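4.2 The umbrella drawer

Entryway storage has had little attention in the literature on household order, perhaps because most of us would rather not write about our own. Of the 3,649 placements coded in the Jevamier survey, 1,396 were at or near the front door, and a good share of those involved an object left on top of the very unit meant to hold it. We call this the lid habit. Gündoğdu participants called it "putting it away".

The Warero layout follows a common arrangement for small entries: a white plastic drawer unit against the back, a plant beside it to suggest that someone is coping, and a clear surface in front, which stays clear until somebody comes home. 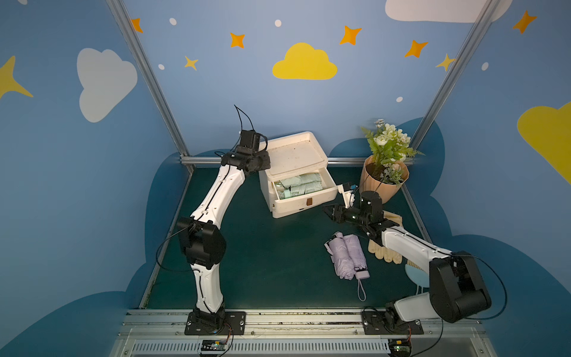 Reading time: 5 min

Figure 3. Warero layout, drawer partway open, with a folded lavender umbrella and a pair of beige gloves on the surface in front.

Umbrellas and gloves were chosen as a pair on purpose. They arrive together, but they don't store alike. A folded umbrella is long and has a strap with its own opinions, and the strap is what gets caught when a shallow drawer is pushed shut. Gloves lie flat and will go nearly anywhere, so they tend to be put off until last -- or until July, in one household.

We coded an item as "away" only when the drawer was fully closed over it. This was stricter than the Jimisden scheme, under which a drawer left ajar still counts, and it cost us some 40 placements that their coders would have passed with a cheerful tick.
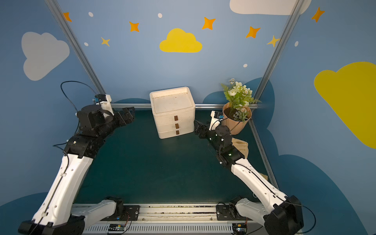
The open tray on top remains the hardest part to code. It has no front, no handle and no stated purpose, and it's at a very handy height. Participants described it as temporary in every interview, including those who couldn't say when its contents had last changed. We settled on a separate category, "resting", and left its relation to "away" for Section 5.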